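Small Shelves, Side Tables and Other Places Things Go to Be Forgotten

Home > Around the House > Tidying

Every home has a surface where objects gather overnight. Ours was the end of the kitchen counter next to the back door, which at its worst held a bicycle pump, two kinds of string, a birthday card for a child who had since turned six, and a jar of something brown. I have spent a good part of my adult life moving these piles from one flat place to another and calling it cleaning. What follows is what I've learned since I gave that up and started putting up with small shelves instead.

Decide what the surface is for before you buy anything

Organisers are very good at making you feel organised in the shop. I once came home from Onham with three matching baskets and no idea what would go in them, and they filled up with takeaway menus within the week. Stand in front of the problem corner for a minute and look at what really lives there. If it's post, you want something upright with slots. If it's bottles, you want height and something you can wipe. If it's batteries that may or may not be dead, you want to test the batteries.

Write the answer on a sticky note and leave it there for a few days. The note will be covered by other things almost at once, but you'll have thought about it.

Go up before you go out

A raised shelf on a table or counter gives you a second layer for the price of a board and whatever it sits on. Wire-grid cubes work well underneath. So do two short stacks of bricks, if you like the student look and don't mind grit. The board wants to be level and a touch deeper than you think, and it mustn't rock. Put a glass of water on it and lean on the table. If the water slops, sort out the feet.

Heavy things go low, light things go high, and anything with a pump top goes where you can press it without the whole arrangement shuffling backwards. I'd put a strip of non-slip drawer liner beneath the base as well. A roll costs very little and lasts until you lose it.

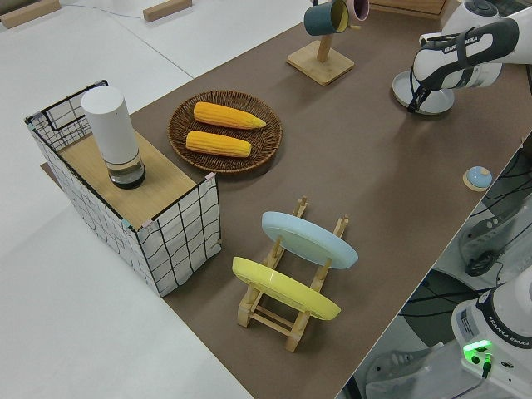
Untreated wood near anything wet is another matter. A bare board will drink whatever you spill on it and keep the evidence for years. Two thin coats of a water-based varnish will see it through most kitchen accidents, with a light sanding between them using fine paper. Do the ends of the board too. Everyone skips the ends, and the ends are where the water gets in. Leave it overnight before you put anything on top, and I mean overnight, having once varnished a soap dish permanently into place.

If you can't face varnish, a saucer under each bottle does most of the same job and can go in with the washing up.

Lining and backing

Open wire lets small things fall through, and they will fall through in order of importance. Cut a panel of stiff card, corrugated plastic or an old placemat to fit the bottom. Measure twice and then cut it slightly small, as a panel that's too big will bow up in the middle like a surprised cat. White hides dust. Black shows every crumb. I have no advice on beige.

Backing the sides is worth doing if you don't want to look at the contents, or if your visitors are the sort who read labels. Fix the panels with garden ties, snipped short, with the sharp ends turned inwards. My sleeve can tell you why.

Colour marks, and how not to overdo them

My neighbour Mbali Cele puts a dab of coloured tape on nearly everything she owns. In her kitchen green is for things that get used daily, yellow for weekly, and pink for things she's giving one more chance. Come March, whatever is still pink goes to the charity shop. I thought this was slightly mad until I saw her find a tin opener in four seconds.

A few points if you want to copy her:

Stick to four colours at most. I tried seven and had to keep a key on the fridge, then lost the key.

Use paper-based tape on wood and painted surfaces. Shiny parcel tape takes the finish off with it and leaves a gummy rectangle that collects fluff.

Fold one end under before you press it down, so there's a tab to pull later.

For old gum that won't budge, try a little cooking oil on a cloth, left for ten minutes, then warm soapy water. Test it somewhere out of sight first, especially on bare wood, where oil leaves a stain of its own.

Bottles and dispensers

Decanting everything into matching bottles looks lovely and takes an entire afternoon. It also means that at some point you will wash your hands with salad dressing. If you must decant, label the bottle before you fill it, and never move cleaning products out of their own containers. The warnings are printed on there for a reason, and that reason is probably somebody like me.

Pump tops clog when soap dries in the spout. Run hot water through them every month or so, pumping until it comes out clear. If a pump has stopped altogether, sit the top in a mug of warm water for half an hour and try again — over the sink, pointing away from your face.

Tall bottles tip. A ring of cork, a shallow tray with a lip or a wide rubber band around the base will all steady them.

Cleaning the wire

Grease and dust make a sort of felt on wire grids, and a cloth only pushes it along. Use an old toothbrush and washing-up liquid, working along the wires one way and then the other. Rinse in the bath if the thing is too big for the sink, with a towel under it to save the enamel. Dry it straight away. Where the coating has chipped, rust will start, and a dot of enamel paint is enough to stop it. Nail varnish will do at a pinch, which is how I come to own a shoe rack with coral freckles.

The five-minute round

Once a week, with the kettle on, take everything off one small shelf. Wipe it. Put back only what you can name a use for. The rest goes in a box by the door, and if you haven't gone looking for it by the end of the month, you can take the box away without opening it.

I do open mine. Last time it had the bicycle pump in it, and I put it back on the counter.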